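From: Tamara Pasichnyk
To: shop-and-storage list
Subject: Re: [shop-and-storage] Bottles, bins and the hanging baskets

Milov wrote:
> Before October I want to settle how we handle the empty bottles. At
> the moment they go in whatever bag is closest, and the big sack by the
> door fills up with air. Also, can somebody say what is supposed to be
> in the wire baskets? I went looking for a socket and found clips.
> If we need more bins I can order from Brokden, but I don't want to
> buy 200 liners for a size we then stop using.

I can answer most of this.

On bottles, please keep them out of the big sack altogether. They go in a small bin with its own liner, and when the bag is full it gets tied and taken down to the collection cage. Caps stay on. The cage people used to want them off, but that changed in spring and the notice by the stairs is out of date. I will take it down the next time I pass.

Flattening them first is fine if you have the patience. Stand on the middle, then screw the cap back down so the bottle doesn't fill up again. The thin water bottles go flat easily. The thicker ones mostly spring back and I don't bother with those.

As for bins, I would stay with the ribbed white bucket. It wipes clean, and the bag folds over the rim and stays put. The Stimolov bin we tried last year had a swing lid that caught every tall bottle, and people ended up leaving them next to it.

Bottles and bucket first, then one of the baskets: 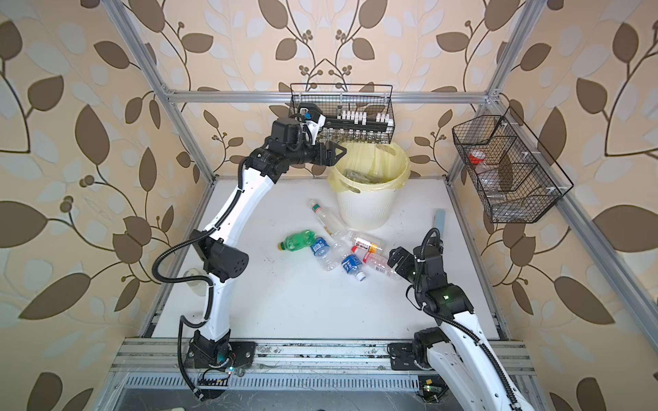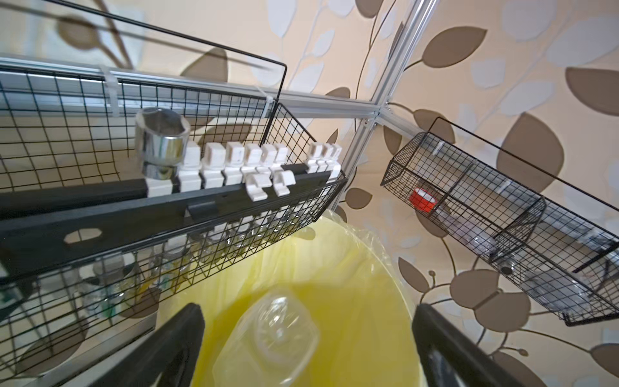

So my suggestion for the liners is to order 2 rolls in the bucket size and no more. If Brokden only sells them by the case, ask Kushnir, who had the same size last time at a fair price. The liners should be the see-through kind, so that whoever ties the bag can check that no metal went in by mistake.

On the baskets: they are for small parts that are in use this month. Anything that is finished with goes back in the drawers. The clips live on their rail and the rail lives in the basket, so please leave the two together. I know it looks odd, but loose clips slip down into the corners and take forever to fish out.

Sockets do not belong there. They go in the tray in the second drawer, largest at the back. The 10 mm is missing again, by the way — if you have it in a coat pocket, just put it back, no need to write to the list.

If a basket needs rehanging, use zip ties and put one near each end. Trim the tails if you have cutters handy. Don't load a basket to the top with hardware. The wire will take it but the ties may not.

One thing I have no answer for is labels. The old sheet had 3000 part numbers on it and most of them are for things we no longer own. I started cutting it down and got as far as the fasteners. If anyone still uses the old numbers, tell me before I throw out the rest.

Tamara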